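We use cookies to remember your basket and to see which pages people read. Accept all | Settings

About Kekex

Kekex is a small bath goods shop. We pick out soaps, sponges, poufs, pouches and washcloths, pack them into sets, and send them to people who like a good long wash as much as we do. That's the whole business, and we love it far more than is probably reasonable!

How we got going

Ismail Chraibi and Sang-wook Ma met at a packaging supplier called Fitanside, where they had desks on either side of the same printer and spent a lot of lunch breaks talking about soap. Ismail grew up in a house where bath day was a weekly event, with a scrubbing mitt for every person and a pot of mint tea afterward. Sang-wook had family trips to the public baths, a plastic basket on his arm and a strong opinion about which washcloth was his. They had never worked on anything together apart from box measurements, but they both thought the bath sets in the stores were dull. Six little bottles in a plastic tray, all the same smell, and a bow on top.

So they made one of their own. The first order was 100 bars of soap, which arrived in one very heavy carton and lived under Sang-wook's kitchen table (his apartment smelled wonderful, and so did his coats). They sold the sets to coworkers, then to coworkers' sisters, then at a Saturday market where a lady bought four and came back an hour later for two more. By November of that first year the carton was empty and they had a name, a logo drawn on the back of a receipt, and a waiting list.

What goes in a set

We have two sets, and we've kept it at two on purpose. Pyo is the small one: a bar of soap and one thing to wash with. Keto is the big one, with a bar, a choice of scrubbers and a pouch to keep bits and pieces in. People ask whether Keto has anything to do with the diet. It doesn't - Ismail just liked the sound of it, and by the time anyone mentioned it we had printed 1,000 labels.

Soap comes first when we plan a set. We want a bar that sits well in the hand and keeps its shape in the dish, and we like one that comes wrapped, so it travels clean in a suitcase or a gym bag. Then we look for something to lather it with. Poufs are the favorite by a mile, because a pouf makes such a huge heap of foam out of so little soap. Sponges have a quieter crowd of fans. They are the ones who write us long emails, and we read every word.

Color matters to us a lot, too. We're very fond of a bright thing next to a dark thing, and we try every combination before it goes in a box. Sang-wook does this on the bed in the spare room, where the light is best in the morning and there's space to shuffle everything back and forth until it looks right. Teal next to black won him over the minute he put them side by side, and a tan drawstring pouch with wooden beads on its cord warms the pair up nicely.
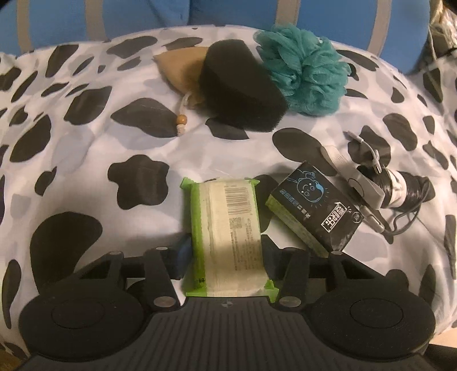
Trying things out

Everything we sell gets used at home first. We wash with it for a few weeks, hang it on the tap, forget it in a wet bag, take it to the pool and generally treat it the way real people do. We write down how fast it dries and whether it still feels good at the end. So far we've tried 118 different products, and the notebook has gotten so fat that it needs a rubber band.

Plenty of them don't make it. There was a brush with a handle so slick that it shot out of Ismail's hand and behind the radiator, and a lavender bar we adored until it cracked straight down the middle in its second week. We were sad about that one. If anybody knows of a lavender soap that holds together, please tell us!

Looking after your things

We get a lot of questions on this, so a few words. Give a pouf a good rinse and a shake after every wash and hang it up where the air can get at it. Squeeze a sponge, don't wring it. Keep your soap on a dish that drains. Pouches are happiest outside the shower, holding hair ties or earrings or the small change you pull out of your pockets. And when a pouf goes flat and sad, let it go and get a new one - it had a good run.

Who does what

Ismail finds the products, talks to the makers and answers the phone. Sang-wook puts the sets together, writes the little cards and looks after this website. Packing is shared, usually in the evening with the radio on, and if your card has a smudge on it, that was probably cocoa.

Come and say hello

We don't have a store, but we're at the market most Saturdays in spring and fall, and you're welcome to come and squeeze everything on the table. You can also write to us through the contact form. Tell us what you use, what you wish existed, or which soap your grandmother kept in the linen closet. We collect those stories and we'd be delighted to have yours.

Page updated October 2021

Share this page: 2 shares | 0 comments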